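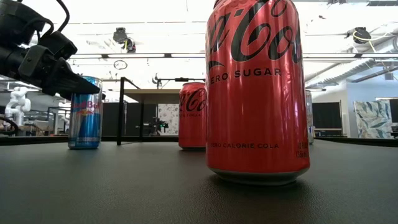
Workshop tips: setting up a home-built arm for picking up cans

Last updated 27 October 2020

These notes apply to the Kinora arm kit with the two-finger Stiltura gripper. Most of them hold for any small arm fixed to a bench.

Bench surface
Use a matt top with a fine texture. Gloss paint and bare steel throw back the ceiling lights and upset the camera. Wipe off dust before each session.

Cables
Leave a loop of slack at the wrist. Run the arm through its full reach by hand, power off, and check that nothing pulls tight. Tie the cable to the upper arm, never to the fingers.

Grip force
Start with full, unopened cans. An empty one dents at a setting that a full one needs. Begin at 8 newtons and go up in steps of 3 until the can no longer slips. Write the figure on tape and stick it to the base.

Approach
Stop 15 mm above the rim, open the fingers, then come down slowly. Close on the upper part of a slim can so that the fingers clear its neighbours. Lift straight up before moving sideways.

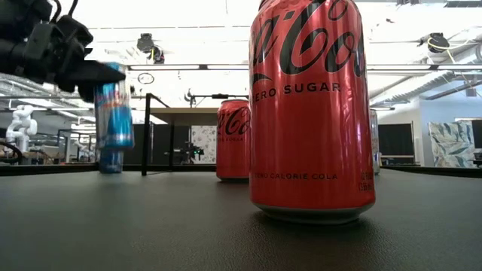
Slim can held by its upper section and raised off the bench.

Camera
Put a tall can near the lens and a matching one further back. If the software reports two different sizes, the depth setting is wrong. Redo the calibration with the Duda test card laid flat.

Upkeep
Check the finger screws after every 3000 cycles. Replace the pads when the ribs have worn smooth. Cullen pads fit the same holes but are thicker, so reset the closing distance after changing over.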